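How a Robotics Club Teaches a Robot to Pick Things Up

Picking something up off the floor is easy for you. You see a sock, you bend down, you grab it. You don't think about your fingers at all. For a robot, the same job is hard, and a lot of school clubs are now working on it. This page explains how one club does it, and how you could try parts of it yourself.

Who is in the club?

The Bradeo club meets after school in the science room at Sawatzky Middle School. It has 16 members and two coaches. Gheorghița Avram teaches science and looks after the building side of the project. Harpreet Lavoie used to write software for a delivery company and looks after the code.

Each spring the club enters a contest called the Estard Challenge. Teams get a pretend store with shelves, bins and a floor. Before each run, the judges drop some packages where they don't belong. The robot has to find them, pick them up and put them in a basket. The contest is in April, so most of the practice happens over the winter.

The club's robot is named Ullau. It has wheels, one arm and a hand with 3 fingers.

Why is it hard?

Think about what has to happen when you pick up a package.

First you have to notice it. A robot notices things with a camera. The camera gives it a picture made of tiny colored dots, called pixels. The robot doesn't know that some of the dots are "package" and some are "floor." It has to learn that.

Then you have to know how far away it is. You have two eyes, and your brain compares what they see. Try closing one eye and touching the tip of a pencil that a friend is holding. It's harder than you would expect.

After that you have to choose how to grab. A box has stiff sides, so you can squeeze it. A thin packet lying flat is trickier. You might slide a fingernail under one edge, or pinch the plastic. You would never grab a bag of chips the way you grab a can.

Last, you have to know when to stop squeezing. Your skin tells you. Ullau has a small sensor in each finger that measures how hard it is pressing.

Learning from people

There are two main ways to get a robot to do a job. One way is to write down every step as a list of instructions. This works well when nothing changes. A machine that puts caps on bottles does the same thing all day, and the bottles always arrive in the same place.

A store floor is different. The package could be anywhere, and it could be any shape. The club tried writing instructions in its first year. Ullau could pick up a soap box if it was placed on a taped X. When someone moved the box over by the width of a hand, the robot closed its fingers on nothing.

So the club changed to the second way, which is learning from examples. People do the job over and over, and a camera records what their hands do from close to where their eyes are. A computer program then studies the recordings and looks for patterns. It starts to connect what the hands are doing with what is in front of them. Slowly it gets better at guessing what a hand should do next.

Each recording is called a demonstration. The club has made 2,000 of them. That sounds like a lot, but large labs use far more.

What makes a good demonstration?

The club has a page of rules taped inside the cupboard door. These are some of them.

Keep your hands where the camera can see them. If your head turns away, the program learns nothing from that part.

Move at a normal speed. Very fast hands turn into a blur.

Use different objects. If every package is red, the program may decide that only red things can be picked up.

Use different places. A plain table is a fine start, but real floors have tiles, grates, tape and shiny spots. Real shelves are crowded, too.

Start again if you get interrupted. Waving to a friend halfway through is a bad lesson for a robot.

The rule about different places came from a mistake. In the second year, every recording was made on the same green carpet in the library. Ullau did well on carpet. Then it got to the contest, where the floor was white, and it drove straight past the first package – the program had learned to look for a break in the green.

The trouble with shiny floors

Light bounces off a smooth floor. You can see a lamp reflected in it and you know right away that it is only a reflection. A program may see a bright patch with an edge and treat it as an object. Ullau once spent most of a practice run trying to lift a patch of light near the window.

The club fixed this by adding more examples with reflections in them, and by using the finger sensors. If the fingers close and feel nothing, Ullau backs up and looks again.

Try it yourself

You don't need a robot for this. You need a partner, a pair of thick mittens and a few packages from the kitchen.

Put the packages on the floor. Put on the mittens and close one eye. Now pick up each package and put it in a bowl. Your partner should write down what you did each time: pinch, scoop, squeeze or drag. Then do it again with bare hands and both eyes open, and compare the two lists. Mittens take away most of your sense of touch, and closing an eye makes distance harder to judge.

Next, switch places. This time your partner picks up the packages, but can only do what you say. Use short commands such as "left," "down" and "close." You will find out how many small steps are hidden inside one simple job.

Words to know

Demonstration: a recording of a person doing a job, used to teach a robot.

Pixel: one of the tiny dots that make up a digital picture.

Sensor: a part that measures something, such as light, distance or pressure.

Gripper: the robot's hand.

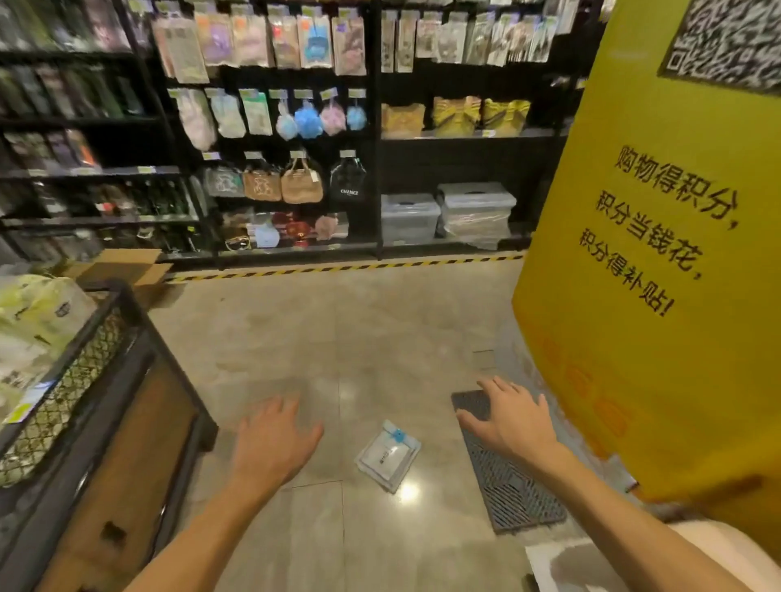

Training: the time when a program studies examples and changes itself to make better guesses. Ullau's program trains overnight on the computer in the science room, and the members check the results at their next meeting.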